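Robot Manipulation Lab
Handout 4: Recording Demonstrations with Hand-Held Grippers

Instructors: Toshiko Sekiguchi, Fumiko Fukuda
Lab room: Ishida wing, ground floor

Read this before your first recording slot. You will work in pairs. One student records while the other keeps the log and resets the table. Swap after each block of 12 takes.

1. The task

The task for this unit is bag-to-box sorting. Small items start on the table with a plastic bag, and they finish in the white box at the far right corner. Both hands are used, one gripper in each. An item counts as placed when it rests on the bottom of the box and the fingers are clear of it.
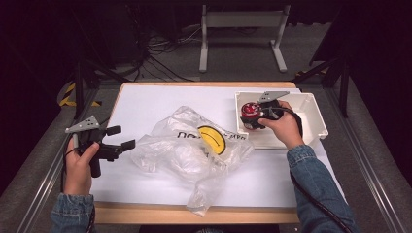

2. Before you record

Check that both grippers open and close fully. If the fingers stick, tell an instructor and do not force them. Lead the cables away from your wrists so they have slack at full reach. Start the Flirnitex recorder and wait for both gripper streams to show up in the list. Hold still for 2 seconds, then begin.

Move at a steady pace, slower than you would by hand. Keep the gripper cameras pointed at the work. If you drop an item on the table, pick it up and carry on – recoveries are useful. If it goes on the floor, stop the take and mark it as failed.

3. Bags and thin film 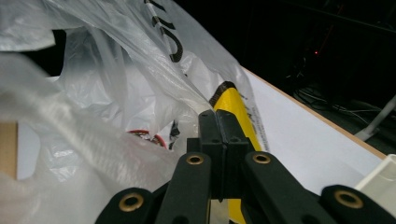 Plastic film is the hardest material in this unit. It folds differently every time, it reflects the lights, and it hides the edges of whatever is under it. Last term's group at Lurville labeled 235 takes, and the ones they argued over most were the ones with a bag in view. In the gripper view, the round item with the red rim is partly covered by folds, while the yellow one with the black band stands clear between the fingers. Label the first kind "occluded" and the second "visible". Do not guess the full outline of an occluded item, and do not label printing on a bag as a separate object.

4. The log

Write one line per take: take number, operator, items placed, result. Use the words "good", "recovered" or "failed" and nothing else in the result column. Comments go in the last column. Copy the log to the Prumton folder before you leave the room.

5. What to hand in

Each pair submits one log, the labels for 4 takes of your choice, and a page on where your two sets of labels disagreed. Label separately first, then compare. Late work goes to Fumiko Fukuda. Questions about the recorder go to Toshiko Sekiguchi.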